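Barari 布料整理 图集

更新:2026年2月19日

花布先放上来,其它的晚点补。蓝白底,大笔刷那种印花,红的黑的黄的都有,摊在白桌面上。
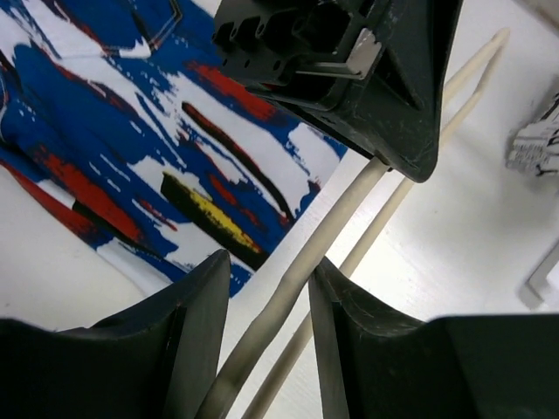 Mirta Ulloa:这类大花的布千万别裁太小,我上次做杯垫,裁完每块都看不出是什么图案,全浪费了。做桌旗或者靠垫面最好,整块用。还有,第一次洗一定单独洗,红色容易跑。

收到,那就不做杯垫了。原来打算裁一半给 Valentina Montecinos 做收纳袋,先放着再说。

几个细节,赶时间随便记一下:

蓝色最抢眼,宝蓝,宽宽的几道,中间留白。好些地方边上碎成小点点,像甩上去的颜料。

黄的那一笔带黑边,斜着的。我最喜欢这块,做靠垫的话想让它在正中间。

红色有一道挺长的,下面压着一条黑。缝的时侯要避开,不然接不上花。

还有一根细黑线,弯的,旁边有点红。不仔细看会漏掉。

整理进度:这批最多66块,花布归花布,素色归素色,分到2个箱子里。碎布头另外装袋,小于手掌的不留了。标签写布名和长度,别再只写“蓝色”,上回找了一下午。

熨的话从反面熨,中温。叠好以后印花朝里,免得晒退色。

想要布头的4月之前跟 Macarena Paredes 说一声,过期就送去 Drasusley 了。自取,不寄。

素色棉麻那一箱还没拆,下周更。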